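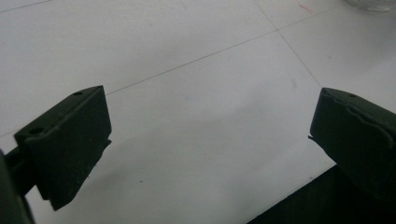
Visit report: Skunitz pressed glass works, Veltitz

The Skunitz works opens its production floor to trade visitors each July, during the weeks when one of the two tanks is down for repair. The tour starts at 10 in the morning at the gatehouse on the canal side. The entrance on the main road is for freight and is not staffed. Visitors sign in, leave bags in the cloakroom and are issued ear protection and safety glasses. Closed shoes are required, and the gatehouse has no spares.

The works makes pressed and blown household glass: bowls, lidded jars, tumblers and a small range of laboratory dishes. The product is soda-lime glass throughout. Borosilicate was dropped when the old pot furnace was taken out, and the laboratory dishes are now sold for storage use only.

Batch house

Sand, soda ash, limestone and cullet arrive by rail and are held in separate bins above the weighing line. Hannelore Rothe, the process engineer who led our group, spent longer here than the printed program allowed, and the time was well used. Most of the faults that show up at the cold end can be traced to this building. Damp sand throws off the weights. Cullet with the wrong particle size melts unevenly and leaves cords in the glass, visible as faint streaks when a finished piece is turned against a striped card.

Cullet is kept by color and by source. In-house cullet, from rejected ware and from the start of each pressing run, goes straight back into the batch. Purchased cullet is sampled first and passed over a magnet, then through a screen. Ceramic fragments are the main concern, as they do not melt at tank temperature and end up as stones in the wall of the product. 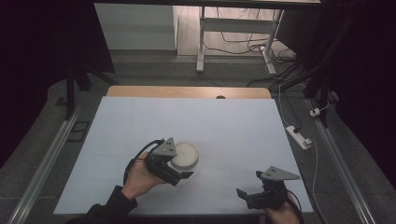
Hot end

The working tank is a regenerative furnace that reverses its firing direction every 20 minutes. The reversal is audible from the visitor gallery as a drop in the burner noise, then a pause, then a return from the opposite side. Glass leaves through a forehearth, where it is brought to an even temperature before it reaches the feeder. Shears cut it into gobs, which fall by chute to the press.

The press is a rotary machine by Nolte with 10 mold stations. A plunger forms the inside of the piece while the mold forms the outside, and the rim is set by a ring that closes between the two. Pressed ware leaves the machine with a visible seam. A fire-polishing burner softens this, and on the better lines the seam can be felt only with a fingernail. Mold changes are made hot, with spare molds preheated in a small kiln beside the machine. We did not see one. Rothe put the normal changeover at 11 minutes per station, including the first rejects.

Annealing

Ware travels through the lehr on a steel mesh belt, with thick-walled bowls on a slower program than tumblers. The lehr was replaced six years ago with a Fallel unit that recirculates air from side to side across the belt. The earlier one was heated from above, which left the base of heavy pieces warmer than the rim and produced a steady rate of delayed breakage in the warehouse. Stress is now checked in polarized light on pieces drawn from both edges and the center of the belt.
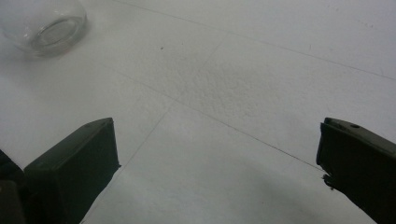

Clear glass bowl on a pale surface.

Cold end and packing

Inspection is partly by eye and partly by camera. Round ware is spun under a lamp, and the inspector looks for stones, blisters, cords and checks in the rim. Seeds below a set size are accepted in the pressed range and rejected in the blown range. The limits are posted at each bench with reference samples, a sensible arrangement that other works could copy.

Packing is in corrugated dividers. Bowls are nested with a paper interleaf. The warehouse holds over six weeks of stock, enough to cover the tank repair.

Practical notes

The gallery stairs are steep and there is no elevator. Photography is permitted in the batch house and warehouse only. The seconds shop is behind the canteen and takes cards. Trade groups should write to the gatehouse office in spring, as places on the English-language tour are limited. The train back from Veltitz leaves from the far platform, reached by the underpass.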